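4. Setting and Methods

4.1 The two sites

Fieldwork took place in Stestberg and Zelivwood, two towns on the same rail line but with very different housing. Stestberg is mostly older row houses with narrow kitchens at the back. Zelivwood is newer – apartment blocks, open kitchens, one long counter shared with the living area. We picked them for that reason and also, frankly, for the train. Recruitment went through MacKinnon, a housing association with tenants in both towns, which put our flyer in its January mailing. Total of 35 households signed up and stayed to the end.

The question we brought with us was narrow. Where do things go when they have no place of their own? Earlier work on household storage looks mostly at cupboards, closets, attics, garages. Much less on the flat surfaces that catch things on the way to somewhere else: hall shelves, the end of the dining table, the top of the washing machine. We call these resting surfaces. The term is ours and we are not attached to it.

4.2 Diaries

Each household kept a paper diary for 4 weeks. One page per entry. The person writing was asked to note an object that was lying somewhere it did not belong, where it was, who had put it there if known, and when it was moved. No minimum number of entries. We got 308 usable pages back. Pages with no object named were dropped, as were pages we could not read (one family wrote in pencil, then stored the diary next to the sink).

The diary was tested first in a small pilot, not counted here. The pilot version had tick boxes for room and type of object. People hated the boxes. They ticked "other" and then wrote a paragraph in the margin, so the final version is mostly blank lines. This made coding slower but the entries are far better.

Coding was done by hand, then entered into Skillovine, the project's shared notes tool. We used three top-level codes for what the object was doing on the surface:

Waiting – it needs something done before it can go away (a jar to be rinsed, a form to be signed, a parcel to be returned).
Parked – it has a home but the home is far, full, or shut.
Homeless – nobody in the household can say where it should go.

An entry could move from one code to another over time, and many did. A return parcel starts as waiting. Miss the return date and it becomes homeless. We kept the first code and wrote the change beside it.

4.3 Home visits

Visits followed the diary period, each up to 3 hours long. Two parts: a walk through the home with the diary in hand, then a seated talk at whatever table was free. The walk was loose. We asked people to stop where an entry had happened and tell us about it again, without reading the page. The gaps between page and telling turned out to be useful and we come back to them in Section 6.

In Zelivwood the talk nearly always took place at the long counter. In Stestberg it moved around, sometimes onto the stairs. Bad for note taking. Notes were typed up the same evening, and where two of us were present both sets were kept and not merged.

We did not ask people to leave things as they were for the visit. Most tidied anyway and said so. Several then pointed at a clear surface and listed from memory what had been on it that morning, which gave us more than the objects would have.

4.4 Sorting talk

A second strand, smaller. Near the end of the visit we asked each adult to talk us through which everyday things they would let share a table and which they would keep apart. Kitchen things with cleaning things, paper with cloth, and so on. The mix of items in Figure 4 is the kind of everyday spread we mean: kitchen gear, cloth and packaging on joined surfaces, with no obvious rule for what sits next to what.

Answers fell along lines we had not planned for. Some people sorted by room. Others sorted by how soon a thing would be needed again, and for them a towel and a box could sit together happily if both were due to move before supper. A third, smaller group sorted by person: her end, my end, the kids' end. In homes with one long surface the person rule was stronger. In homes with two tables pushed together the join itself was often treated as a border, even by people who first told us there was no border at all.

Cloth gave the most trouble. Towels and dish cloths were said to be "fine anywhere" and also, by the same people, to be the thing that makes a table look messy. We think this is becuase cloth has no fixed shape and so never looks put down on purpose unless it is folded. A folded towel was described as stored. The same towel in a heap was described as left. We return to this in Section 5, where heap and fold get there own codes.

4.5 Limits

Diaries favor the person who writes them. In most homes that was one adult, and what they saw as out of place was sometimes exactly where another adult wanted it. We noted disagreement when it came up in the visit but did not go looking for it. Children's views are missing except where a parent passed them on.

Season matters too. Coats, boots and wet gloves are heavy in the data and a summer round would look different. Also, all homes were rented. Owners may build shelves where tenants pile.

Last, the codes. Two of us coded every page and talked through each mismatch until one code was agreed. We do not report an agreement score, as the code list changed twice on the way and a score on the final list alone would flatter us. The full list, with the dropped codes, is in Appendix B (version of 8/18/20).
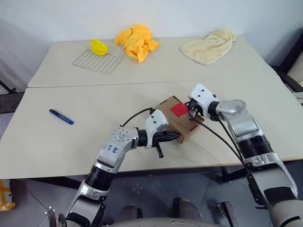 Figure 4. Mixed household items on two adjoining tables.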